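Domestic Water Services: Handout 5
Sinks, traps and waste pipework
Module tutor: Mackenzie Lapointe
Issued May 26, 2025

Read before the workshop session. Bring the Handout 3 pipe tables, as they are not repeated in these notes.

5.1 Purpose of the trap

Every sanitary appliance connected to a drain needs a barrier between the drain air and the room. In domestic work this is nearly always a water seal, held in a bend or a bottle below the outlet. The depth of seal is the vertical distance between the top of the dip and the level at which water leaves the trap. It is not the total depth of water in the fitting, and the two are confused every year in the written paper.

A seal is lost in several ways. Self-siphonage occurs when the appliance's own discharge fills the branch pipe and draws the trap water after it. Induced siphonage has the same result, but the cause is a discharge elsewhere on the system. Evaporation matters in seldom-used appliances. Compression at the foot of a stack pushes air back through the seal and is often reported by the householder as bubbling.

5.2 Branch pipes

Self-siphonage depends on pipe bore, length, slope and the number of bends. A long branch laid at a steep fall will tend to run full at the end of a discharge. Flat-bottomed appliances such as sinks are more forgiving than washbasins, as the last of the water drains slowly and refills the trap. This trailing flow should not be relied on where the branch is long; fit a vent or an air admittance valve.

A 32 mm waste is usual for a washbasin. Sinks take a larger size because of grease and food solids. Do not reduce the bore at any point downstream of the trap.

Falls should be even. A dip between pipe clips holds water and collects fat, and in time the branch behaves as though it were a smaller pipe. Check the fall with a level over the full run, then again after the clips have been tightened.

5.3 Worked case: the Wamitz flats

The Wamitz flats were refitted by McKinnon over one winter. Complaints of smells in the upper kitchens began in March. Dehua Hao inspected the pipework and recorded the following.

Kitchen branches entered the stack opposite one another at the same level, so that discharge from one side crossed into the other. Several traps had been replaced with shallow-seal types to clear a drawer. In two kitchens the branch had been extended by over 200 mm with no change to the clipping, and the pipe had sagged.

The remedy was to offset the opposed connections, restore full-depth traps and re-clip the extended runs. No change was made to the stack. Note that each fault was small, and that the shallow traps alone might have gone unnoticed for years.

5.4 Sinks with more than one basin
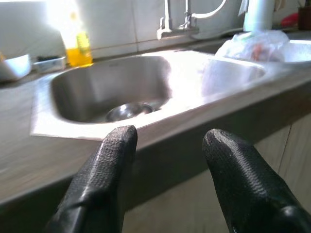

Reading time for this section: 2 minutes

Where a sink has more than one basin, the wastes are commonly joined above a single trap. This is acceptable provided the joint is swept in the direction of flow. A square tee directly below one outlet lets water rise in the neighbouring basin when the first is emptied quickly. Students on the Tralden site should look at the connection on the practice rig, which has been assembled both ways.

Separate traps on each outlet are sometimes fitted in error, with a further trap on the common pipe. Air is then held between two seals and the basins drain slowly. Remove the upper traps and keep the lower one.

Overflow connections should enter above the seal. Dishwasher and washing machine hoses may use a spigot on the sink trap, but the hose must first be looped up under the worktop so that dirty water cannot run back to the machine.

5.5 Before the session

Sketch a branch serving a washbasin and mark the depth of seal. List the faults in 5.3 against the causes in 5.1, noting any that fit more than one cause — the opposed branches will need some thought. The Hundeo catalogue pages on traps are in the module folder. Sketches are to be handed in at the start of the workshop.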